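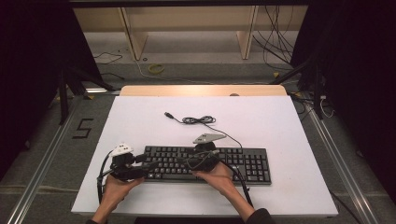 What gets checked first on a shared keyboard?
The cord. Start at the plug, run your fingers the whole way to the case, and stop if you feel a nick or a flat spot.

Rondurska Shared Desk Checklist, Keyboards and Cords
Room 404. Done on Sunday, when the room is quiet and the crumbs have had all week to settle.

1. Plug straight, metal not bent: OK
Comment: The plug only goes in one way. Past users have tested this thoroughly.

2. Cord free of cuts, kinks and tape: OK
Comment: Tape is not a repair. If you find tape, fail the item and tell the front office, who will offer you more tape.

3. Cord stored in a loose coil: OK, barely
Comment: "Loose coil" has been read generously on this form for years. Wrapping it tight around the keyboard is still a fail.

4. Cord clear of the walkway when in use: OK
Comment: See last January. The coffee stain is still there if you need reminding.

5. Keys all present and springing back: CHECK AGAIN
Comment: Press each one. Drumming your fingers across the lot and nodding doesn't count.

6. Keyboard sits flat without rocking: OK

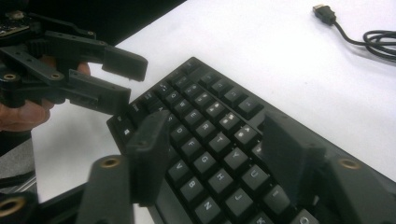
Can the keyboard be cleaned while it's plugged in?
Unplug it first, every time. Then turn it upside down, tap out the crumbs, and wipe the keys with a cloth that is damp but not dripping.

7. Keys wiped, including the space bar: PENDING
Comment: Especially the space bar. Everybody's thumbs have been there.

8. Table wiped before the keyboard goes back: PENDING
Comment: The Femeo wipes are under the sink. The Koyama spray is for windows, whatever the label seems to promise.

9. Asset sticker matches the Cuvis list: NOT DONE
Comment: The list goes up to 1503. We own nowhere near that many keyboards, and I've stopped asking.

Result: Pass with 2 wipe-downs outstanding and one sticker to chase. Sign the sheet on the door, using the pen on the string. If the pen is gone, please return the pen.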